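Sasis Dienstplan und Übergabe – Handbuch für Stationsleitungen
Letzte Aktualisierung: März

Abschnitt 4: Einen neuen Standort einrichten

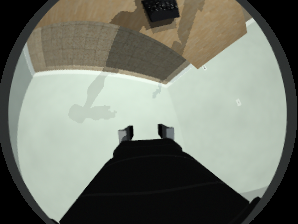
Abb. 4: Holzboden und zweiteiliger Teppich, gerenderte Ansicht

Dieser Abschnitt richtet sich an Stationsleitungen und an Personen, welche in einer Trägerorganisation die Standorte verwalten. Er setzt voraus, dass die Anmeldung nach Abschnitt 2 schon abgeschlossen ist und dass Sie die Rolle «Leitung» oder «Verwaltung» besitzen. Mit der Rolle «Pflege» ist das Menü «Standorte» nicht sichtbar.

4.1 Standort anlegen

1. Öffnen Sie das Menü «Standorte» und wählen Sie «Neu».
2. Geben Sie den Namen des Standortes ein, zum Beispiel «Tagesklinik Hakala». Der Name darf höchstens 134 Zeichen lang sein, Leerzeichen werden mitgezählt.
3. Wählen Sie den Träger aus der Liste. Ist Ihr Träger nicht in der Liste, brechen Sie bitte ab und wenden sich an die Systembetreuung. Legen Sie keinen zweiten Träger mit ähnlichem Namen an.
4. Tragen Sie die Anzahl der Stationen ein. Ein Standort kann bis 13 Stationen haben.
5. Bestätigen Sie mit «Speichern». Der Standort erscheint nun mit dem Status «in Vorbereitung».

Hinweis: Der Status «in Vorbereitung» bedeutet, dass die Mitarbeitenden den Standort noch nicht sehen. Sie können also in Ruhe alle Angaben prüfen.

4.2 Personal zuordnen

1. Öffnen Sie den Standort und wechseln Sie zur Karte «Personal».
2. Wählen Sie «Aus Liste übernehmen». Die Liste muss als Textdatei mit Strichpunkt vorliegen und darf nicht mehr als 3.000 Zeilen enthalten.
3. Kontrollieren Sie die Vorschau. Zeilen mit einem Fehler sind mit einem Dreieck markiert und werden nicht übernommen.
4. Ordnen Sie jeder Station mindestens eine Leitung und eine Vertretung zu.
5. Speichern Sie.

Achtung: Beim zweiten Import wird die bestehende Zuordnung überschrieben, auch wenn die neue Datei weniger Personen enthält. Sichern Sie vorher die alte Liste über «Exportieren».

4.3 Übergabezeiten festlegen

1. Wählen Sie die Karte «Übergabe».
2. Tragen Sie für jede Schicht Beginn und Ende der Übergabe ein, etwa 6:45 Uhr und 7:00 Uhr.
3. Legen Sie fest, wer das Übergabeprotokoll freigibt. Voreingestellt ist die Schichtleitung der abgebenden Schicht.
4. Wenn der Standort mit Okard verbunden ist, setzen Sie das Häkchen bei «Termine abgleichen». Der erste Abgleich läuft in der folgenden Nacht.

Hinweis: Zwei Übergaben auf derselben Station dürfen sich zeitlich nicht überschneiden. Das Programm meldet in diesem Fall den Fehler 178. Korrigieren Sie die spätere Übergabe und speichern Sie noch einmal.

4.4 Standort freigeben

1. Kehren Sie zur Übersicht zurück und wählen Sie «Freigabe beantragen».
2. Eine zweite Person mit der Rolle «Verwaltung» erhält eine Nachricht und muss den Antrag bestätigen. Die eigene Bestätigung ist nicht möglich.
3. Nach der Bestätigung wechselt der Status auf «aktiv».

Achtung: Ein aktiver Standort kann nicht mehr gelöscht, nur noch stillgelegt werden. Die Protokolle bleiben dabei lesbar. Wie man einen Standort stilllegt, steht im Abschnitt 9.

Fachliche Fragen zu diesem Abschnitt beantwortet Oona Manninen, technische Fragen Aleksi Kinnunen (interne Durchwahl 134).

© Wollusel Gesundheitssoftware | Kontakt | Nach oben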